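Dampfbrötchen mit dem elektrischen Dampfgarer, ein Thread in kleinen Stücken. Ich schreibe auf Deutsch, damit ich übe. Korrekturen sind willkommen, auch für die Artikel. 🧵

**1/**
Seit Oktober habe ich einen elektrischen Dampftopf. Vorher hatte ich einen Einsatz aus Bambus, den ich auf die Pfanne stellte, und jedes Mal war der untere Rand braun. Jetzt wollte ich endlich einmal genau aufschreiben, wie ich es mache.

**2/**
Der Teig: 600 g Weizenmehl, lauwarmes Wasser, Hefe, ein wenig Zucker, ein Löffel Öl. Ich knete mit der Hand, bis der Teig nicht mehr am Finger klebt. Dann ruht er, und ich mache die Küche sauber.

**3/**
Bevor etwas hineinkommt, stelle ich alles auf den Tisch: Topf in die Mitte, Deckel nach links, Teller nach rechts. So muss ich später mit dem heißen Deckel in der Hand nicht suchen.

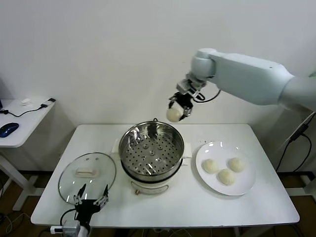
*Der Einsatz ist leer, ein Brötchen noch in der Luft.*

**4/**
Die Löcher im Boden sind wichtig - der Dampf kommt von unten durch. Ich habe einmal ein ganzes Blatt Backpapier daruntergelegt und mich gewundert, warum die Brötchen oben trocken und unten nass waren. Heute nehme ich kleine Stücke Papier oder nur etwas Öl auf dem Metall.

**5/**
Abstand lassen! Die Brötchen wachsen beim Dämpfen noch einmal, und wenn sie sich berühren, reißt die Haut beim Trennen. Zwei im Topf und zwei auf dem Teller sieht nach Verschwendung aus, aber ich finde es bequem. 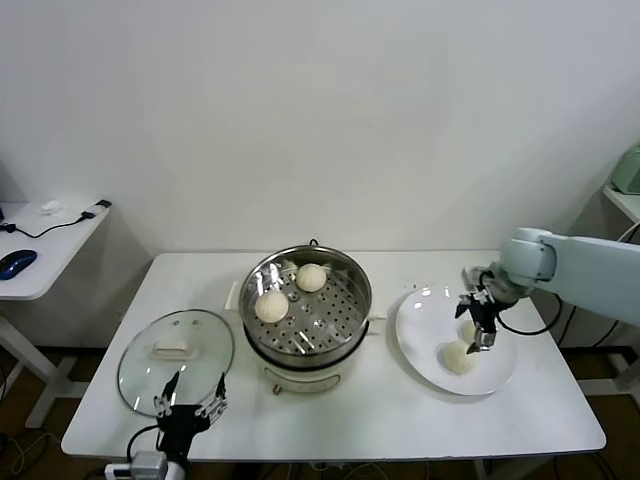 ## Teil zwei: Zeit und Deckel

**6/**
Meine Brötchen brauchen 13 Minuten, gerechnet ab dem Moment, wo der Dampf kommt. Nicht ab dem Einschalten, diesen Fehler habe ich lange gemacht. Danach schalte ich aus und warte ein paar Minuten, erst dann nehme ich den Deckel weg.

**7/**
Wenn man zu schnell öffnet, fallen sie manchmal zusammen und bekommen Falten. Sie schmecken trotzdem, nur für Gäste sind sie nicht so schön.

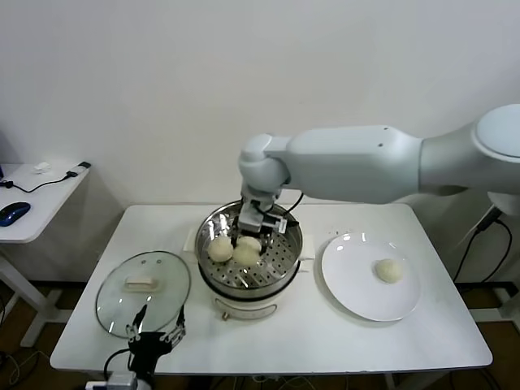

*Zwei auf dem Einsatz, eines auf dem Teller.*

**8/**
Frage aus den Kommentaren: Warum ein großer Teller und keine Schüssel? Weil in der Schüssel die Brötchen aufeinander liegen und schwitzen. Auf dem Teller bekommt jedes seinen Platz. Ein breiter Rand ist auch praktisch zum Anfassen.

**9/**
Zum Aufwärmen am nächsten Tag dämpfe ich sie noch einmal kurz. In der Mikrowelle werden sie bei mir hart wie Gummi (sagt man das so? Gummi ist ja weich).

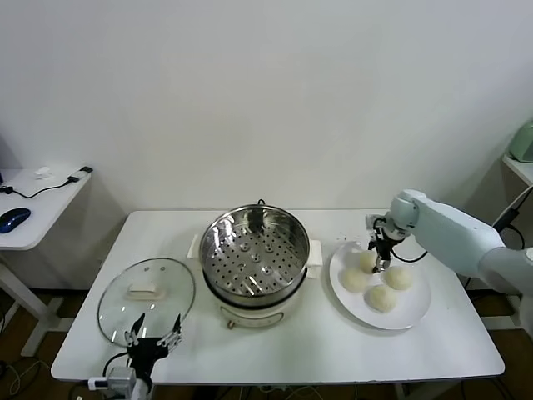 *Vier Stück auf dem Teller, der Deckel liegt links.*

**10/**
Aus der Menge oben mache ich normalerweise um die 8 Brötchen. Was übrig bleibt, friere ich ein - erst einzeln auf einem Brett, dann zusammen im Beutel.

**11/**
Beim nächsten Mal probiere ich eine Füllung mit Kohl und Pilzen. Falls jemand weiß, wie die Naht oben sicher geschlossen bleibt, bitte schreibt mir. Meine geht jedes zweite Mal auf.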